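Cellar Notes, April 15, 2021

Quick one this month, the bar reopens outside in a few days and I am still finding jobs. Thanks to everyone who wrote in after the last issue, I will get to you all, promise.

Lines first

If your lines have stood since the autumn, clean them before you connect anything. Not after the first keg. Before. We have 11 taps at Morkham and I did all of them over two evenings, same method as ever. Water through till it runs clear, then the line cleaner mixed as the label says (read the label, strengths differ), leave it for the time on the label, pull some more through halfway, then rinse. And rinse again. Taste the water at the end only once you've checked it with a test strip. Gloves and goggles on throughout, please.

Nozzles and sparklers off and into a bucket of their own. Found one of ours at the back of the glasswasher, don't ask.

Couplers

Take each one off the keg with the gas shut off and the pressure let out. Look at the seals. Flattened, nicked, sticky, bin them. A new seal costs pennies and a weeping coupler will empty a gas bottle overnight. Thin smear of food grade grease, not the stuff from the shed. Ghizlane Alaoui at the Jerneo taproom swaps every seal each April whether it looks tired or not and I have come round to her way of thinking.

Check for leaks with soapy water once the gas is back on. Bubbles growing means tighten it or start again.

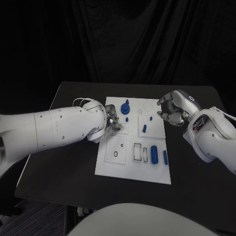 Cooler and python

Brush the dust off the condenser fins. Ours had a proper felt blanket on it. Top up the water bath, make sure the agitator is turning, then give it a full day to build its ice bank before you judge it. Kai-wen Lam has written up how he re-lagged the python at Ejigu, 17 metres of it through a warm corridor, and says the first pint of the day pours properly now. Copy in the members' folder if you want it.

Stock

Anything left from before the closure, check the date on the keg cap and ring your supplier before you tip it. Some want the paperwork done first. The Flikine stout is back on the order list, 30 litre kegs only for now, order code 1133. Deliveries are slow so get yours in early.

Next issue

Glass cleaning, and why the head keeps vanishing on the wheat beer. If you have a spare pressure gauge going begging please let me know, mine sticks and I dont trust it. Reply to this email or leave a note behind teh bar.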